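**Cell 2, bimanual wiping task. Notebook entry, April, opened 9:40 a.m.**

Subject: protective stop on the right arm during spill cleanup, with loss of the episode log.

Status at opening: cell locked out, both arms in hold, Masel controller showing a joint torque fault on the right wrist. No injury. No damage found on first inspection.

The task is the standard one from the Rendstead protocol. The right arm takes the folded cloth, presses it to the table and wipes toward the left arm. The left arm stands by with its fingers open and is to steady the cloth only when asked. Test liquid is applied by pipette before each run. The policy in use was the checkpoint promoted last week, at 363 completed episodes on this cell.

Sequence as reconstructed from the controller history:

- Start command accepted, both arms leave home.
- Right arm closes on the cloth and descends. Contact is registered earlier than the height map predicts.
- Downward force rises past the 30 N limit set in the task file. The task-level limit does not trip.
- The controller's own torque monitor trips and brakes the right arm. The left arm continues for a short interval before it receives the stop.

The last item is the serious one. The two arms are supposed to stop together. The left arm was over open table and struck nothing, but in a handover posture the result could have been a collision between the grippers. The cell is not to be run with both arms enabled until this is understood.

Checks made this morning:

1. Table height re-probed at the four corners and the center. Within tolerance.
2. Cloth thickness. The task file still carries the value for the thin cloths used before the change of stock. Folded, the present ones are a good deal thicker, and this accounts for the early contact.
3. Force limit. The file gives the limit in newtons; the Hanix force node was restarted after the update and came back with its default scaling, in which readings are divided by 1,000. The limit could never have been reached. Confirmed by pressing on the stationary wrist by hand and reading the topic.
4. Stop relay. Wiring between the two controllers is sound. The delay appears in software, and its cause is not yet established.

Episode log was not written. The recorder closes its file only on a normal finish, so the force trace is gone and only the wrist camera stream survives. 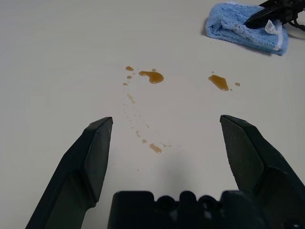

Cloth thickness has been corrected in the task file, and the force node now refuses to start unless its scaling is stated explicitly. A ticket on the stop delay has been sent to Tabrizi with the controller history attached. The recorder will be changed to write continuously.

Restart conditions: single-arm runs are permitted at reduced speed, with one person at the stop button. Two-arm runs require a measured stop time on both sides, entered here and initialed.

2:15 p.m. Right arm jogged through full range in manual mode. No fault, no unusual noise at the wrist. Brake test passed. Left arm disabled at the cabinet and tagged.

Still open: whether the earlier episodes on this checkpoint were also run with the wrong scaling. Check the node restart times against the episode list before any of that data is used.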